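Grusirlow Reuse Room: where we've got to by the end of June

Hi all, and thank you again for the money and for not chasing me while I was up to my elbows in other people's travel mugs. The short form you sent has boxes for spend and numbers, and I've filled those in separately, but you did say you'd like to hear how things are going in ordinary words, so this is me doing that with a cup of tea at my elbow.

The big news is the drinkware sort is nearly finished! When I wrote my first report we had everything that came out of the Uststead clearance heaped in the back room, cups with bottles, bottles with lunch bags, lids with nothing at all. We logged 3,117 pieces over the spring. I still have 179 to go, and most of those are lids (I will come back to lids, I'm afraid).

What changed was the table. We used to work straight out of the crates on the floor and my knees had opinions about it. Now a small batch comes up at a time onto the table in front of the gray wardrobe, on the white cloth with the gray diagonal lines, and each thing gets looked at before the next lot comes up. Paper cups can't go to anyone once they've been opened, so they get pulled for the craft box. Tumblers and bottles go on to be washed and checked for cracks. Bags get their own pile. I was a bit doubtful about a white cloth for this job, I thought it would be ruined in a week, but you can spot grit and chips against it so quickly that I've come round completely.

The wardrobe is doing good work too. It came with the room and I'd been ignoring it, mostly out of stubbornness, and then in May I cleared it and gave the inside over to finished stock. Adult bottles and tumblers are behind the pair of doors, kids' things behind the single one. The top of it has become a dumping spot again, I know, I know, it's on my list.

Kids' things have been the surprise of the whole project. I budgeted for plain school bottles and what people ask for is anything with a picture on it. The felt bags with fruit on the front go the same morning I put them out, and the families at Clarkotach have asked if we can hold some back for the start of school. I said yes to 37 bags, packed with a bottle and a cup in each, and I'd like to do more if the bags turn up. Pastel bottles are popular too, and I've stopped trying to match them to the bag because it was taking me half the afternoon and the kids swap them anyway.

Now, lids. We have far too many with no cup, and tumblers with no lid, which are really hard to pass on to anyone who wants to carry coffee on a bus. I asked Bauerfeind whether they'd sell us replacements by the box and they've quoted for 2 sizes. That would cover most of the tumblers sitting open at the moment. I haven't ordered anything, since it wasn't in the original budget, but there's money left in the shelving line now that the wardrobe has saved us buying shelves. Could I move it across? I'd be grateful for a yes or no before the end of July so I can get them in ahead of the school rush.

Other bits. The sink got fixed, finally, and washing is back to two afternoons. The drying racks you paid for are great, though I wish I'd ordered the deeper ones, because tall tumblers tip over if you so much as breathe near them. The bag pile needs a proper home (hooks, I think, inside the tall beige cabinet, if I can find ones that don't need drilling). And I owe you the receipt for the labels, which is in my coat.

Next month I'll finish the last of the sort, pack the Clarkotach bags and get the wardrobe doors labeled so that people stop asking me which side is which. 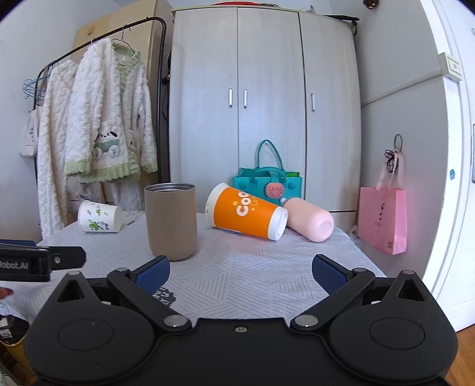 Jarlath Flanagan: Yes to moving the shelving money over to lids, go ahead and order both sizes. Please keep the quote with your receipts, and let me know if Clarkotach wants more than the 37, as we may be able to help with bags.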